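Lint, Pills and Other Things Your Sweater Picked Up Without Asking

Posted February 24, 2019

Filed under: Laundry, Mending, Small Defeats

I own too many dark clothes. I bought them because dark clothes are supposed to hide things, and they do hide coffee and ink and most of dinner. What they don't hide is every pale speck in the county. Winter is nearly done with us here in Pilteslow, so before the fleeces and felts go into the cedar chest until they're needed again, these are the notes I keep taped inside the laundry cupboard, cleaned up a bit and with the swearing taken out.

Know which problem you have

Lint and pills are different animals. Lint is somebody else's fiber sitting on your garment. Pills are your garment's own fiber, rubbed up into little balls where your arm meets your side or where a bag strap sits. Lint you pick up. Pills you cut off. If you go at pills with a sticky roller you will get through a whole roller and the pills will still be there, looking rested.

Take the thing to a window and pinch up a fold. Creases go nearly black and tell you very little, so look along the parts that face the light.

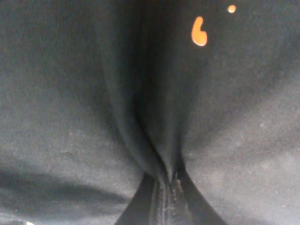
Charcoal gray, soft and a little fuzzy, with a few pale specks of lint and dust.

Getting lint off

Start dry. A damp, clean rubber glove is the next step up, and a proper clothes brush is better than either of the gadgets I have been talked into buying. Brush in one direction, from the shoulder down. Going back and forth moves the lint to a new address.

Sticky rollers are fine for the five minutes before you leave the house. They can leave a trace of gum on brushed fabrics, and the gum will then collect lint on your behalf for weeks. Packing tape is worse. Masking tape wrapped around your hand, sticky side out, is about right and costs very little.

If you have a dryer, put the fleece in alone on the no-heat setting for 12 minutes and clean the screen first. You did clean the screen? Go clean the screen.

Getting pills off

A battery fabric shaver does this well if you are patient and does it terribly if you are watching television. Mine is a cheap one from the Prasesetti housewares counter and has outlived two expensive ones. Lay the garment flat, smooth it with your free hand, and move the shaver in small circles with hardly any pressure. Fabric that is bunched up will feed itself into the guard, and then you own a fleece with a window in it.

Stay away from seams, buttons, zipper tape and anything embroidered. Empty the little lint cup when it is half full. It will tell you when it is completely full by emptying itself onto your lap.

A plain safety razor works on flat wool coats. I have done it. I also have one coat that I no longer wear to daylight events. Use a new blade, hold the cloth taut, and stroke lightly in one direction only. Keep razors off knits altogether.

Pick a decent surface

I did all of this on the bed for years, which gave me a sore back and a bedspread covered in sweater. The arm of the couch is no better — it has its own lint and is glad to share. You want something flat, hard and clean, at a height where you can stand up straight, and in a color that doesn't match what you're working on. Dark clothes on a light surface, light clothes on a dark one. You'll see the edges of the garment and you'll see what came off it.
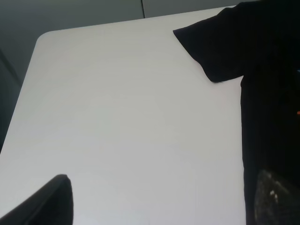

Wipe down wherever you're working before you start and again before you turn the garment over. People skip the second wipe and then complain that the front has gone fuzzy again. Of course it has, you just pressed it face down into everything you took off the back. A barely damp microfiber cloth will do it. Paper towels shed, and shedding is the whole reason we're gathered here.

If your table has a finish that marks easily, put down a smooth cotton sheet and pull it tight. Terry towels are out, for reasons that will be clear to anyone who has dried a black T-shirt with one.

Washing so there's less of it next time

Turn fleece and felted things inside out. It does most of the good and takes no time at all. Zip the zippers and do up the hooks.

Sort by what sheds and what catches. Towels, flannel sheets and new socks shed. Fleece, velvet, corduroy and black leggings catch. Those two groups should never meet. Color is the lesser worry, in my house anyway, where everything turned gray long ago.

Cool water, gentle cycle, less detergent than the cap suggests. Skip fabric softener on fleece, where it coats the fibers and flattens them. Half a cup of white vinegar in the rinse is my neighbor's cure for everything. I use it now and then and have no strong opinion, but the towels smell briefly of pickles.

Check your pockets. One tissue in one pocket is enough to decorate six shirts. If it has already happened, don't rewash. Dry everything first, shake it outdoors, then brush. Wet tissue is paste, dry tissue is only annoying.

Creases that won't leave

Thick soft fabric that has been wadded in a drawer keeps a memory of it. Don't iron fleece. Polyester goes shiny and flat under a hot iron and stays that way for good. Hang it in the bathroom while you shower, or hold a steamer a few inches off the cloth and smooth it with your hand afterward. My steamer is an old Mizuno and spits, so I let it finish spitting into the sink before it gets near anything I like.

For real wool felt, use a pressing cloth, a low setting, and lift the iron up and down. Sliding it stretches the cloth.

Putting it all away

Everything goes in clean. Moths are fond of wool with a bit of soup on it. Fold heavy knits, since hangers give them shoulders that belong to somebody else. Fleece can be rolled. I leave the chest open for a day after the last load goes in, just to be sure nothing is damp, and then I close it and don't think about it until the first cold morning, when I discover I packed the one thing I needed at the bottom.

Cedar blocks lose their smell. Sand them lightly in May and they wake up again. Around 3 strokes on each side is plenty.

What I keep in the lint drawer

Clothes brush, natural bristle
Battery shaver, and batteries that are not dead
Masking tape
One rubber glove (the other one is under the sink, I think)
Small sharp scissors for snags
Iline darning needle for pulling loops through to the wrong side

On that last one: never cut a snagged loop. Push the needle through from the back, catch the loop, draw it inside, and give the cloth a small sideways tug to settle it. If the loop is long, pull it through in two places.

Next up in Laundry: what to do about the collar of a white shirt, and when to give up and call it a painting shirt.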